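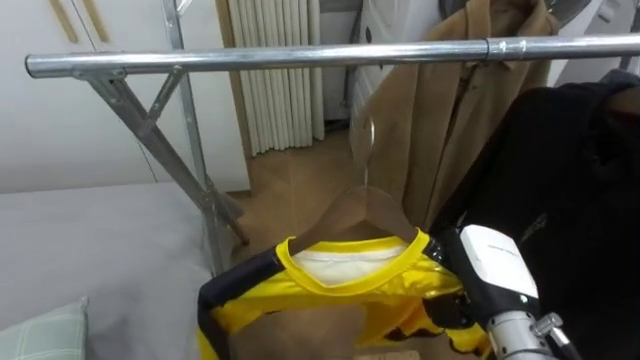
Stondero patch 4: fleet upkeep changes

tarnhelm
Patch notes went up on 19 March 2024. Upkeep on idle fleets has doubled and the Acuña trade lane now closes in winter. My income dropped by 700 a turn as soon as I loaded my save. Anyone else?

Brokcombe_Exile
Same. I had four fleets parked at Flollik doing nothing, so I scrapped two. I think the change is fair. You could sit on a huge navy for free before.

pellwort
It isn't fair on small empires. I need those ships for defence and I can't pay for them without the lane. The AI doesn't seem to pay the new rate either.

tarnhelm
Do you have a save showing that?

pellwort
Turn 3,079. The AI has more idle ships than me and its treasury is still going up. I'll post it in the bug section tonight.

Brokcombe_Exile
It could be getting tribute. Check the vassals tab first.

pellwort
Checked, no vassals.

grey_ledger
You can roll back to the November build from the beta menu. Old saves work, but anything saved since the patch won't load.

tarnhelm
Thanks, I'll do that until they look at it.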